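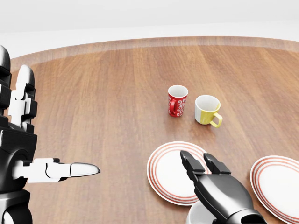 Two cups on a round wooden table.

Section 4: Getting Tickets Through the Kovel Presale Queue

The Kovel help center says this takes "a moment." It doesn't. Set aside a good hour, and do steps 1 to 6 the night before. The section was put together by Corinne Calloway after the Siston Hall spring shows, with corrections from Lalit Bansal, who has bought tickets through the queue more often than he would like.

Read Section 3 first if you don't have a Kovel account yet. If you made one years ago and never used it, treat it as new. Old accounts can be flagged at checkout, and checkout is a bad place to find out.

4.1 Before the presale

1. Log in on the device you plan to use. A laptop on a wired connection is the dullest choice and the one we trust most. Phones work until they switch between Wi-Fi and cell service, and then you may be back at the end of the line.

2. Open Account, then Payment, and check the expiration date on your saved card. The green check mark next to the card only means the number was typed in a valid format. It does not mean the bank will approve anything.

3. Check that the billing address matches your bank statement exactly, including the apartment number. Lalit lost a pair of Zerorero tickets over "Apt" and "Unit."

4. Find your presale code. Codes come by email from the band's list or from the venue. If you have both, keep both. They sometimes open different blocks of seats, although the event page never says which.

5. Paste the code into a plain text file and save it. Copying straight out of an email can pick up a blank space at the end, and the code box counts that space as a character.

6. Write down the most you will pay per ticket with fees included. Do it on paper. The number you have in mind tonight will feel very flexible tomorrow at 10 a.m.

CAUTION: No one at Kovel, the venue or the band will ever call you to "confirm" a presale code. Codes for sale on social media are mostly used, expired or made up. We have yet to meet a person who bought one and got in.

4.2 Joining the waiting room

7. Open the event page before the waiting room does. Kovel opens it ahead of the sale and gives places at random when the sale starts, so arriving very early gains you nothing. Arriving late does cost you.

8. Use one browser and one tab. Kovel says that extra tabs "may affect your place." We tested this as well as anyone outside the company can, which isn't very well. Demetrius Yazzie opened five tabs on one account and all of them were thrown out. That is one test on one morning. We wouldn't repeat it with tickets we wanted.

9. Turn off ad blockers for the Kovel site only. The code box doesn't load with some of them, and there is no error message. You just see a gray area where the box should be.

10. Don't refresh. The page updates itself, slowly. If it has clearly frozen – the clock in the corner has stopped – refresh once and leave it alone.

NOTE: The little walking figure on the progress bar is decoration. It moves at the same pace whether the line is moving or not. Go by the number underneath it, and don't put much faith in that either. Demetrius was told there were 380 people ahead of him, then 102, then 380 again. He got in a few minutes later.

NOTE: You will find plenty of advice about "beating" the queue: private windows, a VPN, changing your clock. We haven't seen evidence for any of it. A VPN can make things worse, as the system may treat you as a bot and send you to a picture puzzle while your place goes by.

4.3 Choosing seats

11. When you're let in, paste your code and press Unlock. Wait for the map to change color. If you click a seat before it does, the code is cleared and you have to paste it again.

12. Switch on "Show price with fees." It is off by default, and it goes off again whenever you change the number of tickets. Make of that what you will.

13. Set the number of tickets before you look at the map. The limit for most presales is on the event page in small print. Going over it doesn't get you a warning. It gets the whole order canceled, sometimes hours later.

14. Look for "Standard" seats first. "Select" seats are ordinary seats with a higher price on them. We asked twice what the difference was and were sent the same paragraph both times. It mentioned "an elevated experience" and did not mention the seat.

15. Choose quickly, but read the seat notes. "Limited view" can mean a thin railing or a concrete pillar. At Siston Hall the side balcony is usually fine for hearing the band and poor for seeing the drummer. The last row under the overhang is muddy for anything with a lot of bass, whatever the venue's sound page claims.

16. Press Hold. A timer starts. The seats belong to your cart until it runs out, and only then do they go back.

CAUTION: "Only 2 left at this price!" refers to the block of seats you are looking at, at the price Kovel is showing right then. It tells you nothing about the rest of the room. We have watched the same message sit there all morning. If the seats are over the number you wrote down in step 6, let them go.

4.4 Checkout

17. Uncheck ticket insurance unless you have read what it covers. As we read the terms, changing your mind isn't covered, and neither is a support act dropping out. A canceled show should be refunded without it.

18. Uncheck the parking add-on. You can buy the same parking later from the venue page. For Siston Hall, Yolanda Gallagher suggests the public garage across the street, and she has been parking there for shows since before Kovel existed. (She has nothing to do with the Gallagher lot behind the hall, and would like people to stop asking.)

19. Check the date and the city. Tours with more than one night in the same place use nearly identical pages, and the second night is often the one shown first.

20. Press Place Order once. The button goes gray and nothing seems to happen. Leave it. Pressing again won't speed it up, and two of our readers ended up with double charges that took weeks to sort out.

21. Save the order number as soon as it appears. A screenshot is fine. The confirmation email can take up to an hour, whatever the screen says.

NOTE: A pending charge on your card is not proof that you have tickets. The order number is.

4.5 If something goes wrong

"Another fan beat you to these seats"
Somebody else put them on hold before you did, or the map was out of date. Move to a different section of the map. Going after the seat right next to it usually brings the same message.

"Code not valid for this event"
Retype it by hand. Check for a zero where you have the letter O. If it still fails, make sure you are on the presale page and not the general sale page, as a search engine will often send you to the wrong one.

"We've noticed unusual activity"
Solve the puzzle if there is one. If there isn't, log out, turn off the VPN and start over from step 7. Your place is probably gone. The message says it has been kept, and we haven't found that to be the case.

Payment declined
Call the bank before you try a second card. Many banks block the first large ticket order as possible fraud and can clear it while you're on the phone. You may still be able to finish inside the hold time.

Sold out
Maybe. Presales use only part of the house. More seats tend to show up in the general sale, and again shortly before the show when the production crew knows where the desk and speakers will stand. Mavis Nguyen-Tran checks the page the afternoon of the concert and has found floor tickets at face value that way. It doesn't work every time, and it didn't work for Zerorero in April.

4.6 After you buy

22. Add the tickets to your phone's wallet at home. Cell service outside a full venue is poor, and "just show it in the app" assumes the app will open.

23. If friends are coming in separately, transfer their tickets early. The transfer has to be accepted by the other person, on an account with the same email address you typed. Transfers are switched off for some tours until shortly before the show, and the event page is not good at telling you so.

24. Watch your email for changed door times. Kovel sends these from the same address as its ads, so if you have sent the ads to spam, you'll miss them. The venue's own page is usually corrected first.

Resale, refunds and moved dates are in Section 5.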